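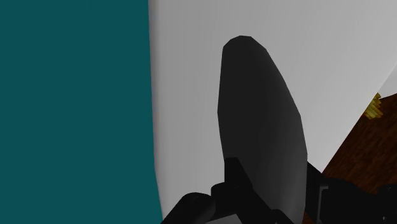

Figure 3. Simulated view over the gripper during a remotely controlled demonstration. A small yellow object rests on the wooden surface at right.

4.2 Collecting demonstrations by remote control

All demonstrations in this section were given in simulation. The operator moved the arm with a hand-held controller and opened or closed the gripper with a trigger. We used the Demia interface described by Woldemariam and Kvam in our earlier report, with one change: the view from the gripper was shown at full size, and the room view was moved to a small window in the corner.

The change matters for how people teach. In the view shown in Figure 3, the dark finger stands in front of a pale surface and takes up much of the middle of the picture, while the yellow object lies near the right edge and is only partly in view. Operators who relied on this view alone tended to turn the wrist early to bring the target toward the center – a motion that then appears in the training data as if it were part of the task. We kept these motions in the Skakenport set and removed them from the Gudadau set, so that the two could be compared.

Each operator practiced for 15 minutes before recording. We collected 800 demonstrations in total. A demonstration was dropped if the operator pressed the reset button or if the controller lost its connection, and 618 remained after this step. No demonstration was dropped for being slow.

The policy, Kombo, was trained on the gripper view and the joint positions. It did not receive the room view, although the operators could look at it whenever they wished. This gives the operator more information than the policy has, and some of the pauses in the recordings may come from it. We return to this point in Section 5, where the room view is turned off for the operator as well.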